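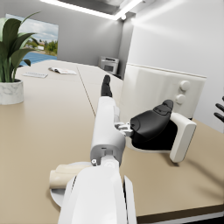 When does my workplace pension increase show up if I retired part way through the year?

I left Trunder in August and my pension is paid through Ondano. A former colleague has had a letter saying his goes up from the next payment. I have had nothing. Do I get the same rise or only part of it?

Darcy Paquette

It depends on the scheme rules, but most give you a part increase in the first year, worked out by the number of complete months you have been drawing the pension. After that you get the full rise each year. Ask Ondano for the page of the booklet headed "Increases in payment".

Humetti

Agree with the above. Check the date as well. My scheme pays the rise in the month after it is announced, and the letter came two weeks after the money did.

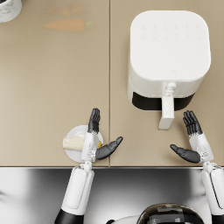 If your tax code changed at the same time, the net figure can go down even though the pension has gone up. Mine was 701 before tax and the first payment after the increase was lower than the one before it. Compare the gross amounts on the two payslips, and ring the tax office if the code looks wrong.

Okonkwo

Mine only went up by 2 a month so don't get too excited. I waited 80 minutes on the phone to be told that. Send them a message through the website instead, and put your member number on it.
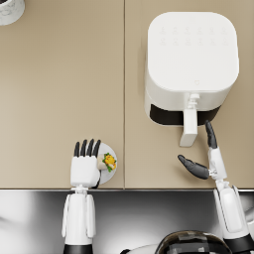 Kitchen counter with a white air fryer

Last updated January 13, 2018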